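Hernard Brown Table Paper, Heavy Sheet
Item 453
Sold by Correa Kitchen Supply

Single-use protective sheet for worktops, prep tables and demonstration counters. Plain brown on both sides, unprinted, uncoated. Intended to lie flat under cookware, lids and utensils and to take the scuffs that would otherwise go to the tabletop.

Specifications
Sheet width: 800 mm
Sheets per carton: 300
Finish: uncoated, matte
Color: natural brown
Edges: machine cut, square
Packing: flat, in a closed carton
Storage: dry, on a level shelf

Also stocked in the Tuteo grade, a lighter sheet for lining drawers and shelves. Tuteo is not recommended under cookware. It creases when a pan is dragged across it and tears at the crease.

Laying the sheet
Wipe the tabletop and let it dry fully. Unpack the sheet and leave it on the table for 8 minutes before taping. Sheets taken straight from a cold storeroom tend to lift at the corners. Smooth from the center outward with the flat of the hand. Tape the two short edges first, then the long ones. Low-tack paper tape is sufficient on painted or laminated tops. Do not use spray adhesive.

The sheet should stop short of the table edge on any side where people stand or lean. An overhanging edge catches on sleeves and apron strings.

Use with cookware
Suitable for pans, lids, bowls and hand tools at room temperature. The sheet is not a trivet. Place a heat-resistant mat under anything coming off a burner or out of an oven. Condensation from a lid will mark the paper and may soften it; replace the sheet if the surface begins to pill. Small amounts of oil stain without weakening the sheet. Standing water does weaken it.

Not for direct contact with unwrapped food.

Small saucepan with a long handle on the brown sheet, white tabletop:

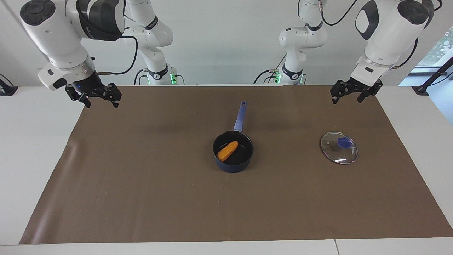
Heriberto Pacheco: We go through a carton by May every year. The heavy sheet holds up well, but tape all four sides if you slide pans instead of lifting them. With only the short edges taped, ours bunched up in the middle. I would also like to see a wider size.

Reply from Correa: A wider sheet is under review. For larger tables, overlap two sheets by the width of the tape and run one continuous strip along the seam. Place the seam away from the area where pans are moved.

Disposal
Clean sheets can go with paper recycling. Remove the tape first. Oil-stained sheets go in general waste unless local rules accept them as compost.

Ordering
Full cartons only. Opened cartons are not accepted for return. Sheet data last revised August 2021.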